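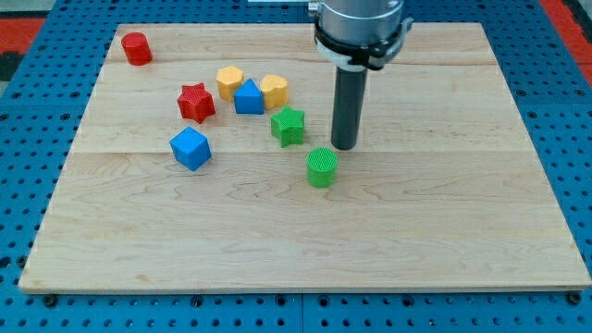 Open day at the Wevport board works

Wevport is a small river town with one bakery, a boat ramp and, at the far end of the wharf road, the works where Prila makes its maple boards. The company opens the building to the public once a year, in February, and I drove down for the morning session.

Parking was on the grass beside the timber yard. You sign in at a folding table, get a pair of earplugs and a paper map, and wait by the roller door until there are enough people for a tour. The first one left at 9.30. Ours had a mix of retired woodworkers, two families and a couple who had ordered a benchtop and wanted to see where it was coming from.

The yard comes first. Maple arrives rough sawn and is stacked under cover with spacers between the layers so air can move through. Our guide said a stack usually sits there for 3 months before it goes near the kiln. The kiln is a Štefanec unit, older than most of the staff, and it was off for the open day so we could put our heads in. It smelled a bit like toast.

Inside, the boards are ripped into strips, planed and laid out on long trolleys. The person at the trolley flips and swaps strips until the grain and colour sit well together. I could have watched that part for longer. A strip with a strong wave in it goes beside a calmer one, and anything with a dark streak is put aside for the cheaper range. Then comes glue, clamps and a night in the press room.

When a board comes out of the press you can feel the joins with a fingernail. After the wide belt sander you mostly can't, although you can still find the seam by eye if you know to look for a change in the grain. One of the woodworkers asked whether a visible seam was counted as a fault. The answer was no, only a gap is. Failed boards are cut down into small serving boards or go out as firewood.

The works turns out 155 boards in a normal week, in a few sizes. A lot of them go to Roltilico, a kitchen fitting firm further up the coast, and the rest are sold through the shop or to people who phone in.

Finishing is done in a separate room with a window, so visitors look in from the corridor. The boards get two coats of oil with a light sand in between. They leave them pale, and there is no stain used anywhere in the building. We were told that the honey colour deepens by itself after a year or so in a bright kitchen.

The shop is at the end, as you would expect. Full-size boards were $998 for the thickest one and a good deal less for the standard. The seconds bin was popular and had been picked over by the time we reached it. I bought a tin of the oil and an offcut for a bread board.

A few practical notes. Wear closed shoes, as they will turn you away in sandals. The floor is level all the way through and prams managed fine, but the kiln has a step. The sausage sizzle is cash only and the nearest ATM is back in town. Toilets are beside the office. The tour takes a bit over an hour, and they cap the day at 500 people, so book ahead if you want a morning spot.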